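Flander Automation Forum
Section: End Effectors and Handheld Tools
Thread: Linkage grippers with flat pads, thin cutlery

plokau_lab
Posted October 16, 2024
Our group is comparing two handheld gripper designs for tabletop collection work and would welcome comment from members with experience of either. The first is a parallel-jaw tool supplied through Lultero. The second is a pivoting linkage tool with soft pads. The task is to sort light kitchen items, chiefly spoons and chopsticks, into a holder. Over 17 sessions the parallel-jaw tool gave fewer dropped spoons, while the linkage tool was preferred by operators for reach. We are minded to standardise on one design before the next phase.

Jankauskaitė_R
I would advise against standardising at this stage. A parallel jaw keeps its pads square to the object throughout the stroke, and this matters greatly with a spoon handle. It performs less well on items lying flat, where the fingertips must pass beneath the edge. The two results you report may therefore come from the objects and say little about the tools.

bench_1617
I must disagree with the previous reply. We used both types from July onwards and the geometry of the jaw made little difference. Pad wear did. Once the pads had been through 2000 closures, the grip on smooth plastic fell away on either tool. Were the pads of equal age in your comparison?

plokau_lab
They were not. The linkage pads were older, and I accept that this weakens the result. We shall repeat the series with new pads on both tools.

Jankauskaitė_R
Pad age is a fair point, although I maintain that geometry should be tested separately – a worn pad on a square jaw will still hold a chopstick. Could the original poster show the table layout used with the linkage tool? The spacing of the items has a bearing on the approach angle.

plokau_lab
Certainly. Both views are from the wrist camera on the linkage tool, with the blue pads fitted. 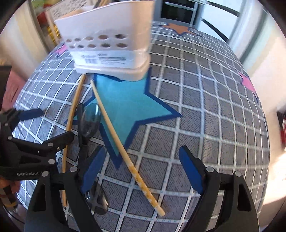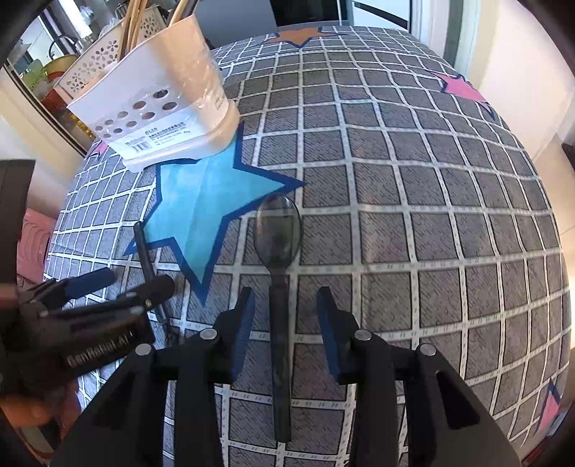 The repeat series will use 9 spoons and the same number of chopsticks for each tool, with the starting positions drawn by lot. Operators will change tools at the midpoint so that practice does not favour either design. I will record drops, second attempts and the time to a secure grip.

bench_1617
That is a sounder plan. Please also record the closing force, if the controller reports it. Without that figure an operator who squeezes harder will appear to have the better gripper.

plokau_lab
The controller on the Lultero tool reports force. The other reports finger opening only, so for that tool we would have to rely on a separate load cell.

Jankauskaitė_R
A load cell between the pads before and after each block would be acceptable. I remain of the view that two designs should be kept in service, and I should be glad to see the figures by object type when they are available.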